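OK so the Folum tape is finished and I finally get to talk about it. Four songs, one long instrumental that takes up most of side B, and a cover I drew myself with a marker that was running out. It's called Cakholm and I'm so happy with it I could yell.

If you're new here: Folum is me, a secondhand synth and whoever I can talk into singing. It started as a bedroom thing and, well, it's still a bedroom thing, but the bedroom has better curtains now and you can hear it on the record (less echo!).

The first song is the one some of you heard at Berge back in January, when the PA hummed through the whole set. I kept a little of that hum. It's tucked under the second verse, really low, and it makes me smile every time.

Mixing took forever. I'd finish a version at night, love it, then play it at 7 in the morning on the kitchen radio and hate every second. The kick drum alone went through so many changes that I stopped naming the files and just typed letters.
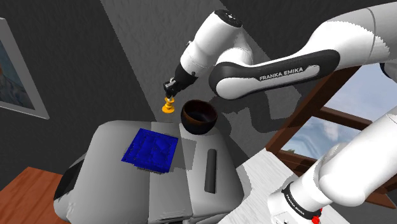 Can you still get a tape if you missed the preorder?
There will be copies at the release show and whatever is left goes up on the Trenditov page the week after.

Trenditov are putting it out, by the way, and they've been lovely. They do small runs and fold the inserts by hand and they let me fuss over the shade of the shell for way too long. We went with a cloudy green. I have one on my desk and I keep picking it up.

We're doing 500 tapes, a huge number for me. My last thing was a batch I dubbed at home on a deck that ate one out of every handful. If you have one of those and it still plays, please hang on to it, I don't even have a copy anymore.

People keep asking about the long track on side B. It was one take, late, with the window open, and I was only trying out a patch. Then I looked up and the tape had been rolling for around 2 songs' worth of time and I hadn't touched a thing I wanted to fix. There's a car going by near the start. It stays.

The words on this one are plainer than what I usually write. I used to hide behind the big foggy stuff, all oceans and ghosts, and this time I sang about the bus and my old street and a phone call I didn't want to make. Scary! My sister cried at the third song and then asked if there was any more soup, so I'm taking that as a good review.

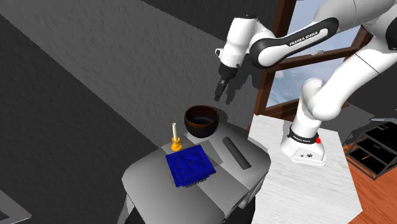 The third song gave me the most trouble, since you asked. I had the chords ages before I had any words, and I'd sit there going la la la over them like a kid in the back of a car. I ended up writing about the stuff around me and nothing else, a gray table, a gray wall, the bus timetable, until a line came out that sounded like me. Gray table got cut. The bus timetable made it all the way to the chorus.

Release show is at Berge again, doors at 7. They've promised me the PA is sorted. I'll play the whole tape in order, side A, a short break so I can drink some water and retune, then side B, and if you yell for old songs I might do one at the end. Might.

Two friends are singing with me, and we've practiced exactly enough to be nervous. The harmonies on the last song are the hardest thing I've ever asked anyone to do and they got it on the second try while I was still hunting for my lyrics sheet.

First single goes up tomorrow morning. It's the short bouncy one, and there's a handclap in the middle that's me hitting a phone book with a slipper. Play it loud, send it to whoever you send songs to, and tell me which part gets stuck in your head. For me it's the bass line after the slipper.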